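August 13, 2021. Cell 4, Astbridge

Arm up since first shift. 97 parts through before lunch, which the old way would have been a morning for two people and a radio. Now it's a morning for one person and a log sheet. The radio stayed.

Onyekachi has gone from packing parts to watching parts get packed. He says his back is better and his brain is worse. Asked him to write down every stop and why. He wrote "sulking" twice, so I've added a column for proper causes. 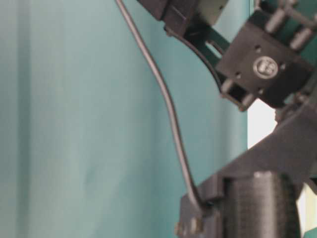

Roos wants the cycle time down before we show Rulon anything. Fine, but the stops are what hurt us. Each one means somebody walks over, presses reset, and stands there looking responsible for a minute. That job isn't in anyone's description yet. I've asked for it to be added, with pay attached, and was told the question was "noted." The February one was noted too.

Shift total 210, target was over that by a margin I'd sooner not write down.

To do:

- Move the reset button to where a person of normal height can reach it
- Teach second shift the restart, properly this time, not by shouting across the aisle
- Ask Plimetti about spare screws
- Roos: new break rota. The arm doesn't take one and people have started skipping theirs to keep it company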